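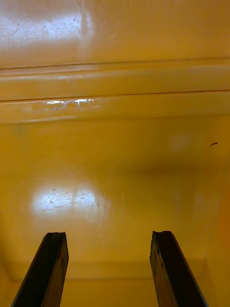

Pre-purchase inspection checklist - bench cell 2
Site: Prititz workshop
Date: Nov 18, 2025
Inspected by: Yamila Ulloa
Budget holder: Raíssa Portela

Purpose: decide what has to be bought or replaced before the second cell is ordered from Cudora. Mark each item OK, Monitor or Replace.

1. Gripper fingers
Edges and tips: Replace. Tips are blunt and uneven on both sides, with a notch on one.
Fixing screws tight: OK.
Spare pair in stores: No. Add two pairs to the order. Plestenen quoted 15 working days, so these go in first.

2. Yellow containers
Cracks or splits: OK.
Inside surface: Monitor. Fine scratches, and it is glossy enough to throw back the ceiling light. Ask Cudora for a matt version and a price.
Clean before use: one small speck on the plastic. Wipe down at start of shift.

3. Small parts handling
Solenoids held upright without slipping: OK during the trial. Repeat with the new fingers.
Plunger and spring clear of the fingers: OK.
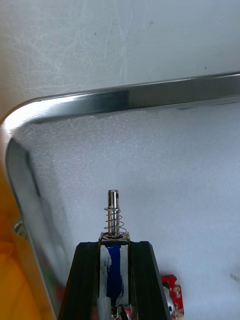
Item 3. Solenoid in the gripper, spring and plunger uppermost.

Comment (YU): the trial used parts from the scrap shelf. Please allow for a set of eight new ones so we are not testing on worn stock.

4. Steel tray and liner
Rim free of burrs: OK.
Liner flat: OK.
Tray held in position: Monitor. We have been lining it up by eye. A locating plate is 2110 from the Bragança supplier, fitted. I would put this above the matt containers if money is short.

5. Wiring and connectors
Cables clear of the arm's travel: Monitor. Add clips along the table edge.
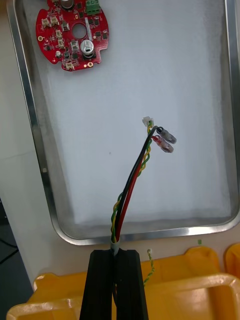

Loose leads are the slowest parts to sort and the easiest to damage, so they need their own container in the second cell. Crimped terminals should be checked by hand after each run until we have figures for a full month.

6. Guarding and stop controls
Emergency stop tested: OK.
Second stop button at the loading side: not fitted. Required before cell 2 is switched on. Treat as fixed cost.
Floor marking: Replace. Worn since July.

7. Costs to date
Quoted total for items 1, 4 and 6: 3669.
Not yet priced: matt containers, cable clips, new solenoids.
Comment (RP): approved up to the quoted total. Send the unpriced items as one list - I don't want three separate requests. 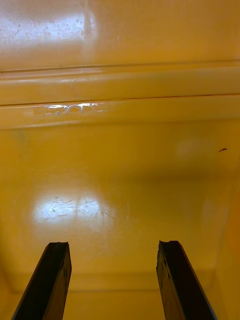
Items 1 and 2. Fingers open, container surface behind.

8. Follow-up
Fingers and stop button to be ordered this week (YU).
Container sample to be requested from Cudora (YU).
Re-inspect items 1 to 3 once the new fingers are on. Cell 2 order stays on hold until that sheet is signed.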